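[kitchen-list] Re: Storing sauces and opened jars in a shared kitchen
Reading time: 7 minutes

We use cookies to remember your archive settings. By continuing to read the list archive you accept this.

To: kitchen-list
Subject: Re: Storing sauces and opened jars in a shared kitchen

Hello all,

I am replying to the message from last night, which I have left in below for those who get the digest.

> We are six households sharing one kitchen on the ground floor of the
> Greva building. We have one tall fridge, one under-counter fridge and
> a dry cupboard. The door shelves of the tall fridge are full of bottles
> and jars and there is no room left for milk. Some people say ketchup
> and mustard should come out of the fridge and live in the cupboard.
> Others say never. Two jars of pesto went moldy in April and a third
> had no lid. We would like to write one page of rules and tape it up.
> What do other kitchens do? Does anybody have a page we can copy?
>
> Also, is it worth putting dates on things, or does everyone stop
> after a week?

I kept the page for our kitchen at Urkamov for several years, and we went through the same argument. I will set out what we ended up with. Take what fits. Our kitchen is bigger than yours but the fridge door is the same problem everywhere.

Start by emptying the door completely. Put everything on a table and sort it before anyone starts talking about rules. The first time we did this we had 98 bottles and jars between two fridges, and when we finished we had put back fewer than half. There were four open jars of the same mango chutney. Most of what we threw out had no name on it and was past any use. You may find that the milk problem goes away before you get to the question of ketchup.

On the ketchup itself: the label normally says to refrigerate after opening, and that is for quality more than anything. Tomato ketchup has a lot of vinegar, sugar and salt in it. Cafes leave it on the tables all day. A bottle that gets used up in a month will be fine in a cool cupboard. A bottle that one household opens and uses twice a year will go dark and sour-tasting, and should be in the fridge. In a kitchen with six households I would guess you go through it fast enough if you share one bottle. If each household insists on its own, keep them cold.

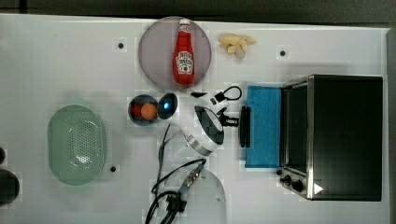 The reply that came in from Masri while I was writing this says the cupboard plan did not work for them, as the cupboard backs onto the oven and gets warm every evening, and they lost a good deal of hot sauce and jam before anyone thought to hang a thermometer in there. They moved it all back to the fridge and gave up a vegetable drawer to make space.

I agree with that as far as it goes. Check the cupboard before you decide. Hang a thermometer inside it for a few days and read it after supper, when the stove has been on. If it is over 75 degrees on a normal evening, treat it as a place for unopened things only. Ours was on an outside wall and stayed cool until the middle of summer, so we moved the open bottles out of it in June and back in September.

This is the list as it stood on our door the last time I retyped it.

Can stay in a cool cupboard after opening:
Vinegar of any kind
Honey
Soy sauce, if used within a month
Plain mustard, same
Ketchup, same
Hot sauce that is mainly vinegar
Salt, sugar, dry spices, dry stock cubes
Peanut butter, the kind that does not separate

Must go in the fridge after opening:
Mayonnaise and anything made with it
Pesto
Jam with reduced sugar
Maple syrup
Salsa
Tahini dressing and other bottled dressings
Olives and pickles
Horseradish
Anything homemade
Anything where the label is gone and you are not sure

That last line did more work than the rest of the list. People will stand in front of a fridge for five minutes trying to remember what a thing is. Put it in the fridge, and if it is still unclaimed at the next clear-out, throw it away.

Garlic deserves its own paragraph. Whole heads belong in the dry cupboard with air around them. Once the cloves are peeled they go in the fridge in a covered box, and we gave them a week. Garlic put up in oil at home is a different matter. It can make people seriously ill, and the oil will look and smell normal when it has gone bad. Our rule was that garlic in oil is made the day you need it, kept in the fridge, and gone in 4 days. If your households like to make big jars of it, freeze it in small portions. I would put this one in capital letters on your page. Shop jars of garlic in oil have acid added and can follow the label.

Ginger is easier. Unpeeled, it keeps for weeks in the vegetable drawer in a paper bag. Peeled, treat it the same as peeled garlic. It also freezes well and grates better frozen than fresh.

On your pesto. Mold on pesto usually comes from the part of the jar above the surface, where a spoon has left a smear on the glass. Wipe down the inside with a clean paper towel, push the pesto flat and pour a little oil over the top so it is covered. And use a clean spoon every time. The spoon is the cause of nearly all of it, in pesto, jam and mayonnaise alike. Somebody has a knife with butter and crumbs on it and goes back into the jam. We kept a mug of teaspoons next to the fridge for this and it helped.

Now the dates. You ask whether everyone stops after a week. With us they did, twice. The first time we used a sheet of paper on the door where you were supposed to write the item, the date and your room. Three people filled it in. The second time we bought printed labels with boxes for everything, and they fell off in the cold and blocked the drain at the bottom of the fridge.

What lasted was a roll of masking tape and a marker on a string, tied to the fridge handle. You tear off a piece, write the date you opened it and one letter for your household, and stick it on the lid. If you put it on the side nobody turns the jar to read it. Keep it to the date and the letter. As soon as we asked for anything more, people left it off. When the marker runs out, replace it the same day. We went two weeks without a marker one winter and it took until spring to get the habit back.

For the space problem, give up on the door as common ground. We put a plastic bin on one shelf for each household and a single shared bin for things everyone uses. The bins were from Clomadine, the ones with a handle on the short side, and they came in a case of 4, so we bought two cases. Any bin will do if it is shallow enough that you can see the back. If your bin is full, you take something out before you put something in. The door was then for milk, juice and the shared bottles only. The door is the warmest part of a fridge anyway, so it suits ketchup and mustard and does not suit milk very well, but I have never won that argument with anyone and I stopped trying.

The shared bin needs money behind it. We had each person put in a small amount every month and bought one of each of the common sauces. Before that we worked out that the house had spent $152 over one winter on sauces alone, mostly duplicates. I do not have the figure for the year after, but it was a lot lower, and the clear-outs got very short.

Clear-outs should be on the same day every month. We did the first of the month, after supper. One household does it each time, in order of room number, and the rule is that they do not have to ask. Anything without tape goes. Anything with mold goes, jar and all. Do not scrape the mold off jam and keep the rest, whatever your grandmother did. Hard cheese is the one thing where you can cut well around it.

Rinse bottles and jars before they go in the recycling, and take out anything wet to the outside bin the same night. Wipe the shelf under every bin with warm water and a little baking soda. Check the rubber around the door too. If it is sticky with syrup it does not close properly and the whole fridge runs warm. Ours did this for a month and we blamed the thermostat.

I do have the page as a text file, and I will send it to the list once I have taken out the parts that only apply to our building. It fits on one side of paper if you print it small. I would suggest printing it at 100 percent and cutting something from the list instead, as the small version was hard to read in the evening with the one bulb we had over there.

One question back to Greva. Is the under-counter fridge the kind with a freezer box inside? If so, do not keep jars against the back wall. They freeze and crack.

And a question for Masri: which drawer did you give up, and did anyone complain?

Reply to list - Reply to sender - Next in thread

Back to top

Contact the list owner | Copyright remains with the authors of individual messages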